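Visit report: Trilik open afternoon, packing and textiles rooms

Trilik opened its ground floor to trade visitors for one afternoon in June. The firm prepares packed kits for schools and day centers: a bag, a set of cases to go in it, and a printed sheet. It also checks returned kits and sends them out again. I went because Oriritz, where I work on storage and returns, is considering the same type of soft bag for its own loan stock.

Entry was by the side door on the loading yard. Visitors signed in, received a badge and a floor plan, and were left to walk the rooms in any order. The floor plan was accurate except for the restrooms, which have moved to the other side of the stairs.

Receiving

Returned kits arrive in stackable crates on two-level carts. Each crate has a paper slip giving the kit number and the customer. On the afternoon of the visit the board by the door showed 315 kits in for checking and 638 on the shelves ready to ship. A kit that fails the check goes to a separate rack with a red slip, and the reason is written on the slip by hand. The most frequent reasons on the slips I read were a missing case, a stuck zipper and a worn strap.

The racking was supplied by Koutsoukos. Shelf depth is 70 cm, enough for 2 crates one behind the other. The rear crate can't be reached without pulling the front one, and the staff I spoke to would have preferred a shallower shelf. Oriritz made the same mistake in its own store, so I noted the bay width as well.

Bags and cases

The tables for the bags and the small items have pale tops and are kept clear apart from the work in hand. Bags in use were in strong colors, mainly orange and teal, and they stand out well on a light surface. Hard cases are handled at the same tables. 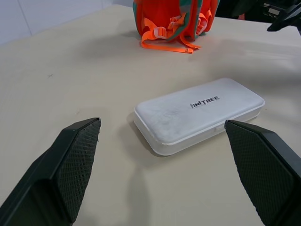
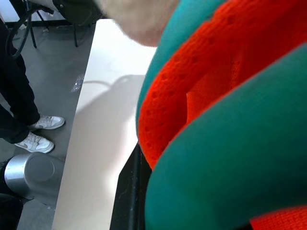
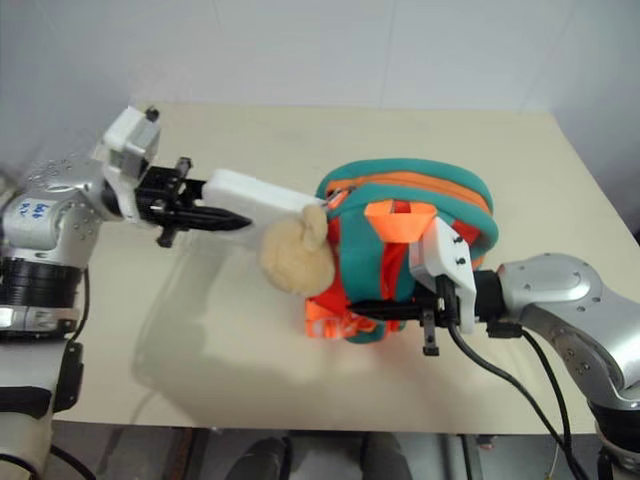

Soft goods take longer to process than hard ones. A rigid case has one seam and two faces to look at, and its outside size doesn't change. A soft bag has to be opened, turned, pressed flat and checked along every edge, and the same bag can measure differently each time depending on how it was last folded. Trilik's procedure sheet has four lines for a case and eleven for a bag.

The sheet sets the order of packing as follows. Open the bag fully. Lay the straps to one side. Put the largest hard case in first, long side against the back panel. Fill the remaining space with the smaller pieces. Close the zipper without forcing it, then tuck the straps under. If the zipper meets resistance, the bag is emptied and started again. I asked whether compression was ever used to get a tight kit closed and was told it was not allowed.

Scuffs and smudges on hard cases are not treated as a fault. The case is wiped and goes back into stock unless the lid fails to seat. Cracks and bent hinges are faults. For fabric, the sheet asks for a check of the seams, the edge binding and both ends of the zipper. Loose threads shorter than a fingernail are trimmed and passed.

Labeling

Labels come from a Clerkex printer at the end of the room. Each kit gets one on the outside of the crate and one inside the bag. The outer label is large and easy to read from the aisle. The inner one is sewn in, and replacing it means unpicking part of the lining, so Trilik now prints only the kit number on it and keeps the contents list on paper.

Points for follow-up

Bag dimensions should be specified packed, with a tolerance, in our own order. The supplier's figures are for an empty bag laid flat and are of little use for shelving.

Trilik agreed to send a copy of the procedure sheet. I also asked for the replacement rate on zippers, which was not available on the day.

Parking is limited to the yard, and the gate closes at 5:30 p.m.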